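How to Record Folding and Tidying Work With a Hand-Held Gripper in a Working Treatment Room

By Dalal Khalaf
Filed under: Workplace automation, How-to

Massage and skin care studios go through a lot of cloth in a day. Towels, sheets, table covers, robes and the clothes people leave behind all get picked up, folded and put somewhere by staff between appointments. A growing number of small businesses are being asked to let their staff record that work with a hand-held gripper so that it can be used to train a robot later on. The guide below is for the manager or lead therapist who has agreed to do it and now has to fit it into a normal working day.

It is based on the setup used at the Suvari studios, where the recording was arranged through Kleinschmidt, the contractor that collects and checks the sessions. Your contractor may have other rules. Where they differ, follow theirs.

Before you start

Talk to the staff first, before any equipment arrives. At Suvari the tools came in June and the conversation came a week later, which was the wrong order. By then two people had decided that the studio was getting rid of the room assistants, and it took a long staff meeting to get back to what was planned.

Have answers ready for these:

Who will do the recording, and can a person say no?
Is it paid at the normal rate, or at a different one?
Does it count toward the number of rooms a person is expected to turn over?
Who gets to see the footage, and how long is it kept?
What happens to the assistant's hours if a machine does end up in the laundry room?

The last question is the hard one. If you do not know, say so and write down when you will know. Marwan Sabbagh, who manages the Plenach location, put the answer in the staff agreement: no one's hours would be cut during the recording period, and any change after that would be raised with staff before a contract was signed. That is a modest promise, but it was in writing and people could point to it.

What you need

One hand-held gripper, charged, with a spare battery if the contractor supplies one
A bed or table at waist height
The day's real items, clean
A log sheet and a pen
A phone timer
A place to put the gripper down that is not the floor

Use the things you fold every day. Contractors want variety in size, thickness and color, and a studio has that already. Knitwear, thin cotton and heavy towels all behave differently in the jaws. Do not use clients' belongings, even if they have been in lost property for months.

Step 1. Pick the time

Record when the room is between bookings and will stay that way. Block it in the booking system as you would a cleaning slot. At Plenach the block is placed after lunch. Early on they tried to record in the short gaps between clients, and Zsófia Pintér, one of the assistants, found that she was rushing the folding and then rushing the room as well.

Put a note on the door. No client should be in the room or in view through an open door while the tool is on. If the room opens onto the shop floor, draw the curtain or close the door and ask the front desk to hold anyone who walks up.

Step 2. Check what the camera will see

The camera sits on the tool and sees more than people expect. It takes in the work surface and a good part of the room behind it. Before each session, remove or turn over:

Appointment sheets and intake forms
Client names on whiteboards or screens
Mail with addresses on it
Personal phones
Family photos

Leave the rest alone. Bottles on the cart, towels on the tables and equipment along the wall can stay where they are. The contractor would like rooms to look the way they do on a working day, and a cleared-out room is less useful to them.

Step 3. Hold the tool properly

Hold the grip loosely, with your elbow close to your side. Bring the jaws down to the cloth from above or from a low angle and close them slowly. Most beginners squeeze too hard. The pads are textured and will hold a towel with very little force.

Keep your free hand out of the way unless the task calls for two tools. If you catch yourself smoothing a corner with your fingers, stop, put the item back and start that fold again. A robot will not have your other hand.

Move at the speed of a person who is slightly tired. That was Nabil Qudah's instruction when he trained the Suvari staff, and it works better than asking people to go slow.

Step 4. Fold one item

1. Spread the item flat, with the longest side facing you.
2. Start the recording and wait two seconds with the jaws open and still.
3. Take hold of one far corner, close to the edge.
4. Lift it a hand's width off the surface and carry it across to the near side. Open the jaws fully before pulling away.
5. Do the same with the other far corner.
6. Press down along the fold with the closed jaws, once.
7. Fold again from the side until the item is the size you normally store it at.
8. Move the tool back, wait two seconds and stop the recording.

Sweaters take longer. Bring the sleeves in first, then fold lengthwise to make a long rectangle. The ribbed edge is a good place to take hold, as it is thicker and stays together in the jaws. With a fuzzy knit, check after release that the pads have not pulled at a thread.

Small thin garments are the most trouble. They bunch up, slide under whatever is next to them and come along when you lift something else. Leave them in if that happens. Contractors ask for untidy starting positions, and a session where everything begins flat and square will probably be sent back.

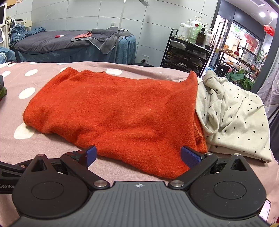 Issue 11, page 6

Step 5. Touch up without refolding

Once an item is folded, there is usually an end that sticks up or a corner that has drifted. Use the side of one pad to push it into place. Light contact is enough. If you press down hard, a soft knit will shift on the sheet underneath and take the whole fold with it.

Touch-ups are recorded as separate clips. Mark them "T" on the log sheet.

Step 6. Fill in the log

Write the log by hand straight after each item, before picking up the next. You need the item, the room, your initials, whether the fold was finished and anything that went wrong. "Dropped it twice" is a useful note. Lauri Lindqvist, who reviews the logs at Kleinschmidt, asks people not to leave failures out. A dropped corner that gets picked up again is worth as much to the project as a clean fold, and staff who know this are less anxious about being watched.

Step 7. Rest

Limit each block to 6 items, or fewer if they are heavy towels. The tool's weight is out in front of the wrist, and massage therapists in particular need to look after their hands. Change people after each block. At Suvari the therapists stopped recording altogether after the first month and the room assistants and front desk took it over, with the extra time paid.

If a wrist or thumb hurts, the session is finished for that person. Do not ask them to complete the set.

Step 8. Put the room back

Wipe the pads with a dry cloth. Do not use massage oil remover or any alcohol spray on them. Any cloth that was used in the recording goes back to the laundry before it goes on a treatment table, clean or not, as it has been handled a lot. Turn screens and paperwork back around, open the curtain and release the room in the booking system.

Common problems

The jaws pick up two layers. Open them, back off and come in at a flatter angle. If it keeps happening, take hold farther along the edge.

The item slides when you pull. The sheet underneath may be too smooth. A fitted sheet pulled tight moves less than a loose one.

The camera view is dark. Turn on the main room light. Treatment lighting is too low for recording, however nice it is for clients.

Staff keep correcting each other's folds. Agree on one finished size for each item and let the method vary. People fold towels the way they learned at home and it is not worth arguing over.

What it changes at work

Some of this only became clear after several weeks, so it is worth raising with your team at the start.

The folding gets noticed. Room assistants at Suvari had never had their work written down in steps, and doing so showed how much of it there was. Zsófia used the log sheets to ask for a longer turnover time in the two larger rooms, and she got it.

It also makes people self-conscious. Some start to fold in the tool's way even when they are not recording, which is slower. Remind them to go back to their own hands.

Then there is the question of what comes next. The Gunden location has been offered a trial of a folding machine in its laundry room. As planned, it would take towels and flat sheets only. Staff would still load it, check the stacks, carry them to the rooms and fold everything that is not a rectangle. Marwan expects that it will free up time in the afternoon. The assistants would like that time to go into treatment support, with training, and have asked for a decision on that before the machine is switched on. As of this writing they are waiting for one.

If you are in the same position, set a review date when you begin recording and keep it. Bring the logs, the hours worked and the list of questions from the first meeting, and go through the answers you gave.

Log sheet headings for copying

Room / Item / Initials / Fold or T / Finished yes or no / Notes

Last updated March 10, 2023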